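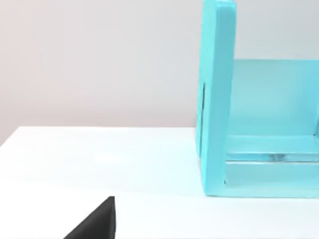
Minutes, Sarkine Public Library Book Sale Group
28 July 2022, Meeting Room B

Present: Refugio Hinojosa (chair), L. Surar, P. Yurchenko, D. Flimetti (minutes)

1. Minutes of the May meeting
Approved with one correction. Total taken at the spring sale was $1803, not $1830.

2. Donations
326 books came in since May. Mysteries and cookbooks are well stocked. Children's picture books are low. P. Yurchenko will ask the two elementary schools. Encyclopedias and textbooks will still be turned down at the desk.

3. Pricing
Hardcovers stay at $2 and paperbacks at $1. L. Surar asked for a separate table for art books, priced one by one. Agreed. Prices go on the inside cover in pencil, and table signs are to be lettered in black marker, large enough to read from the door.

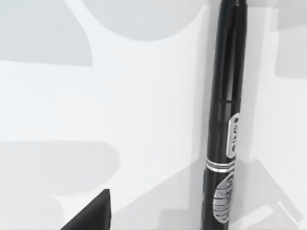
Signs from the spring sale may be reused where the prices are the same. D. Flimetti will check them and make up any that are missing.

4. Setup
Doors open at 9. Tables go up the evening before. R. Hinojosa has the key and will confirm the van.

5. Other business
The hall rental bill of $46 was approved for payment. Leftover books go to the senior center, if they still want them. L. Surar to call.

Meeting closed 8:10 p.m.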